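Zaltbridge Tool Library: Small Parts and Sorting Gear

The sorting bench holds the gear used for checking, grouping and putting away small parts before they go back on the shelves. Most of it was made in the workshop from offcuts, with a few plastic items bought for the purpose. Captions are by Remzi Kozan; the bench layout is by Covadonga Rivas.

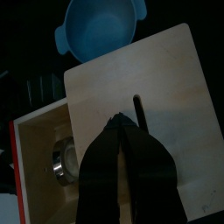

Items on the bench are catalogued by use, and the catalogue number is kept in the register only. Labels on the items themselves were given up after the second winter, when the adhesive let go in the cold. The register entry for the sorting set is 1273, with sub-entries for bowls, boards and boxes.

Bowls
Light blue plastic, two small flat handles on opposite sides of the rim. Used for loose hardware up to 2000 g per load. Wash in warm water with dish soap and air dry. Solvents dull the finish and should be kept to the metal trays.

Peg board
Pale plywood, rectangular, rounded corners, with a short dark peg standing up from the face. Washers, rings and spools go over the peg for comparison by bore. Small specks and smudges on the face are left alone. Sand only if the grain lifts, 200 grit, along the grain, and wipe down before refinishing.

Open box
Light tan plywood inside, top edges of the walls painted white, a bright red strip along one outer side. Red is the Zaltbridge colour for gear that stays at the bench and is not lent out. Anything without a red strip may be signed out at the front counter in the usual way.

Paint
White on the top edges is a water-based enamel, two coats, light sanding between. Leave overnight before stacking. The interior stays bare so that glue drips and oil marks show up at inspection.

Joints
Replacement boxes are glued and pinned, corners checked at 90 degrees with the steel square from drawer four. A box that rocks on a flat surface is planed on the underside, never shimmed.

Order of work
Empty the returned kit into a bowl. Pull damaged pieces first and put them in the box. Compare ring-shaped parts on the peg, group by size, then bag and enter the quantity in the register. Kits from the Hosance branch arrive pre-grouped and need only the damage check.

Storage
Boards are stored on edge in the rack beside the drill press. Bowls nest. Boxes go on the lower shelf, open side up, with the red strip facing the aisle.

The bench is open to members on Tuesday evenings. Spare pegs in the same diameter are kept at the counter, and drawings for the box can be copied there in metric or imperial. Corrections to the captions should go to Remzi with the register number.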